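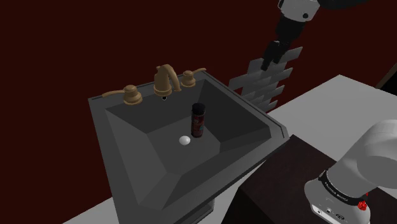

Run four. Eight minutes left in the club final and Lợi had chewed the string clean off his hoodie.

"Wrist's too high," said Hedvig.

"I know it's too high."

"So lower it."

He typed. Typed again. Behind them the Bumden kids were cheering about something, which was teh worst sound in the world. 321 points, the board said. Bumden, 321. Them, four.

"Don't look at the board," said Mrs. Harms.

Everybody looked at the board.

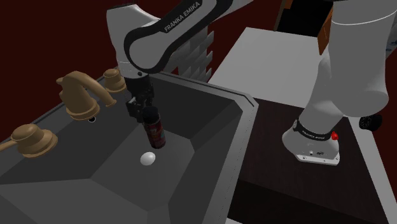
Over the sink, with the can still on the bottom.

Hedvig leaned in. "Okay. Slow. Slower then that."

"It's a simulation, Hedvig, you can breathe."

She didn't. He switched to the hand view. Gray walls, black fingers, the can.
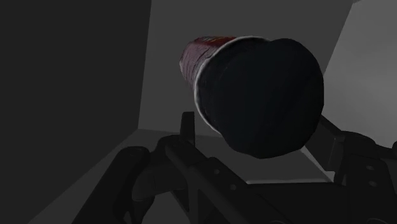
"Keep going," she said. "Keep going keep going."

His mom was calling. Phone buzzing right off the desk. He let it fall.

"Lợi. Your phone."

"Four minutes," said Mrs. Harms.

He put his finger back on the key.

8 Shares | 4 Comments
Print | E-mail this story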